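Sturnov Tabletop Kit

The Sturnov is a small arm kit sold for desks, made by Cledar and first offered in July. I've had one on loan for 30 days, and the wiki was missing a page on it, so I'm writing the one I would have wanted when I was shopping (other owners, please add to it!). It's a single arm with a two-finger gripper, a wrist camera, a fixed camera on a stand, and the software that ties them together. Cledar sells it for 499 a month as a rental, setup call included, and I'll get to what I think of that price further down.

Background

The kit came out of a design by Tormod Hägglund, who had been building arms for school workshops and wanted something that could live next to a keyboard. His first version was called the Ciobanu, and a few of those still turn up secondhand. I tried one last year and it was loud! The Sturnov kept the general layout and got new joints, a quieter power supply and a much better manual, written by Vilgot Lunde. I don't usually praise manuals, but this one has a whole chapter on cable routing and I read it twice.

What it's for

Cledar pitches the kit at people who want an arm to learn pick-and-place with ordinary small stuff: the keys, clips and odds and ends that already live on a desk. You guide the arm through a job by hand, save it as a "run," and after enough runs you train the software on them and let it have a go by itself. There's no conveyor, no fixture and no special tray. A flat surface within reach is all the manual asks for, and I've been using a raised white board on my desk, which gives me a clean, light background and keeps the work at a height I like.

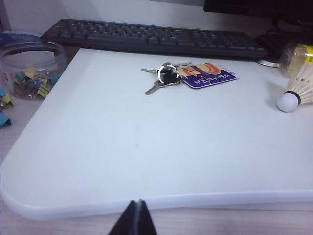
Wrist camera view over the board, with the keys near the keyboard and a shuttlecock at the right.

The wrist camera is the part I'd call the selling point. It looks out past the fingers, so you can line up the tips with what you're after without getting out of your chair. The view is wide, which takes some getting used to (things near the edges lean in funny ways), and small print can be hard to read through it. For lining up a grip I haven't minded at all.

Objects that suit it

Keys are harder than they look. A bunch never settles the same way twice, the blades splay out all over the place, and if there's a flat tag on the ring you have to decide whether to go for the metal or the tag. I go for the ring. Bottles on their side are fine as long as you come at them across the short way, and a label with strong color seems to help the software find them. Shuttlecocks are my favorite, and the manual suggests them too: firm at one end, delicate at the other, and a different problem depending on which way up they are. Set the grip force low and aim for the head when it's standing.

Loose binder clips I'd leave for later. I spent a whole evening on them and got nowhere worth writing down. 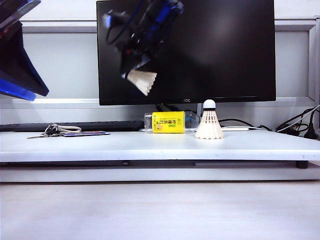 Force is set on a dial in the software that runs from one to 33, and I have no idea why it stops there. I keep mine at 4 for anything with feathers. The setting is saved with each run, so you can go back and see what you used, and you can copy it over to a new run with one click. I wish the arm speed worked the same way, but that one resets every time you restart, and I've forgotten it more than once.

Software

The program is called Sundetti and it comes with the rental. It shows both camera views side by side, and you can scrub back through a run with the two kept in step, which is great for figuring out why a grab went wrong. Export is plain video plus a table of joint positions. The version I used was dated 2 September 2023, and it crashed on me when I unplugged the fixed camera in the middle of a run, so don't do that.

Price and availability

For a month or two of learning I think the rental is fair. Past that it adds up fast, and Cledar doesn't sell the arm outright yet. Return shipping is on the customer, the box is big, and you need to keep the foam inserts, so find a closet for them early on.

See also: Ciobanu arm; Sundetti export format; grip force settings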